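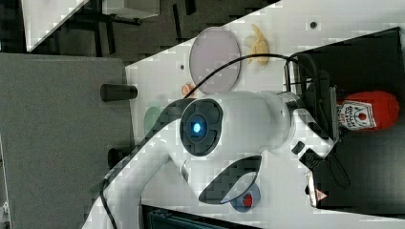 Fig. 1. Arm with its gripper in the black box.

Search this guide Go

Section 3: Setting up the Stilen dry food feeder

I wrote this section after setting up the Stilen for my own two cats, so you're getting the version with my mistakes taken out (most of them, anyway!). Have the feeder, the bowl, the power cord and a bag of kibble within reach.

1. Pick a flat spot near an outlet. Mine sits against the kitchen wall, because my big tom leans on it while he waits.

2. Wash the bowl and the hopper in warm soapy water and let them dry all the way. Overnight is fine. Damp kibble clumps in the chute and then you're poking at it with a chopstick.

3. Push the hopper down onto the base and turn it clockwise until it clicks. If you don't hear the click, take it off and try again.

4. Pour in the food. The hopper holds 3,000 grams, but I stop a little short of that so the lid closes without a fight.

CAUTION: Dry food only. No wet food, no freeze-dried chunks, and please don't mix supplement powders into the hopper. Sprinkle those on in the bowl.

5. Plug in the cord and hold the Meal button until the display lights up.

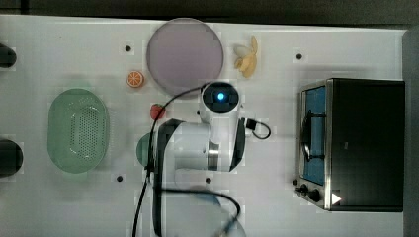
Fig. 2. Arm from above, blue light on.

6. Set the clock, then your meal times. You can save up to three meals. Press Meal to move to the next one and the arrows to change the hour.

7. Set the portion. This is the fiddly part! The Stilen measures by turns of the wheel, and kibble comes in all sizes, so you need to weigh one test portion. Run the Test setting into an empty bowl and put the bowl on a kitchen scale. My empty bowl weighs 405 grams, so I subtract that and the rest is food. Yours may differ a bit, so weigh it first.

8. Adjust the turns until you hit what your vet or the food bag suggests, then press Save.

NOTE: If you switch foods, do step 7 over again. Safta Lungu wrote to me in April after moving her cat to the small Tapley kibble, and her usual setting was dropping far more than she expected. 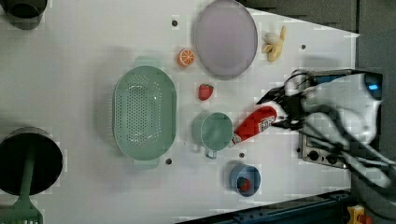 9. Stay home for the first day of meals if you can. Some cats walk right up, and others hear the wheel turn and vanish under the bed. With a shy one, leave the old bowl next to the feeder for a few days and put a couple of treats in the new one.

10. Put in the backup batteries (not included). They keep your meal times saved in a power cut, but they won't turn the wheel.

CAUTION: Unplug the feeder before you reach into the chute.

Cleaning is in Section 4.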